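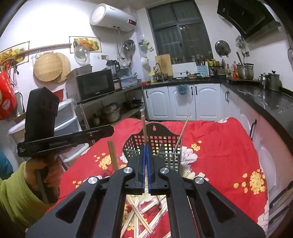
Dark green mesh chopstick holder with divider and hanging slot, with wooden chopsticks.

Venel adds divided chopstick holder to its Triltirent range of small-kitchen storage

Troncoso, 25/10/2021 – Venel, a supplier of household storage goods, today announced the Triltirent chopstick holder, a compact open-grid container for wooden chopsticks and similar long utensils. The product is available to retailers now and will be sold with or without a starter supply of chopsticks.

The holder is a rectangular container with perforated walls. The openings form a regular square grid and let air pass through on all sides. An internal divider splits the container into compartments, so that everyday chopsticks can be kept apart from serving and cooking chopsticks. The raised back panel includes a keyhole slot for hanging on a single screw or hook. The base is flat, and the holder can be left standing on a counter or table.

"Chopsticks are normally stored one of two ways: flat in a drawer, or upright in a cup that was made for something else," said Olga Cáceres, product manager at Venel. "A cup has a solid wall and a solid floor. Water that runs off the sticks collects at the tips. We wanted a container with open walls that takes up no more counter space than the cup did."

Development began with a review of storage in small home kitchens, where a short counter often has to hold a cutting board, a utensil holder, jars and a dish sterilizer next to the sink. Wall area is usually easier to find than counter area, and the hanging slot was fixed as a requirement at the start of the project. The divider was added in June after the first trial households reported that thick cooking chopsticks were getting mixed in with thin table pairs.
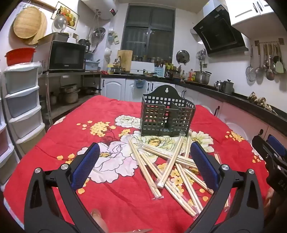

Retail customers can order a starter supply of plain wooden chopsticks with the holder. These are packed in individual clear plastic sleeves, one pair to a sleeve, and should stay in the sleeve until first use. Venel recommends removing the sleeve completely before placing a pair in the holder. A sleeve left on the lower half of the sticks blocks the airflow that the open walls are meant to provide.

For initial loading, the company suggests laying the supply out on a flat surface, opening only the pairs needed for the week, and standing them in one compartment with the eating ends up. The remaining sleeved pairs can be returned to the outer bag. Thicker chopsticks go in the second compartment. Overfilling is the most common loading error: when sticks are wedged tightly together, the ones in the center dry last.

"We tested loading more than anything else," said Zhuoran Fu, who led the household trials. "People pick up a handful and drop it in. The sticks cross, one lands at an angle and the next ones follow it. The divider limits how far they can lean. It does not keep them perfectly vertical, and we do not claim that it does."

The trials covered 30 households over 80 days. Participants used the holder in its standing and hanging positions and recorded where it was kept, how often it was emptied and how it was cleaned. Most households ended the trial with the holder in the position they had first chosen. The cleaning instructions were rewritten as a result – the earlier draft assumed that every user would take the holder off the wall daily.

Care and use

Rinse the holder in warm water with dish soap. Use a narrow brush for the grid openings and along the foot of the divider. Shake off excess water before hanging it back up. When the holder stands on a counter, place a folded cloth or shallow tray underneath if the chopsticks go in wet. Wooden chopsticks should be replaced when the surface becomes rough, cracked or discolored.

Mounting hardware is not included. The screw head must pass through the round part of the slot and be wider than the narrow part. On tiled walls, use a hook rated for the loaded holder.

Availability

Triltirent holders ship to retailers in cartons of 200. Smaller shops can order through the regional distributor, Plaltia, which will accept mixed cartons with other items from the range. Sample units are available to buyers on written request, with a limit of 2 per store.

About Venel

Venel designs and supplies storage products for kitchens and utility rooms. Its range includes drainers, drawer inserts and wall-mounted holders. The company is based in Troncoso.

Press contact: Olga Cáceres, Product Management, Venel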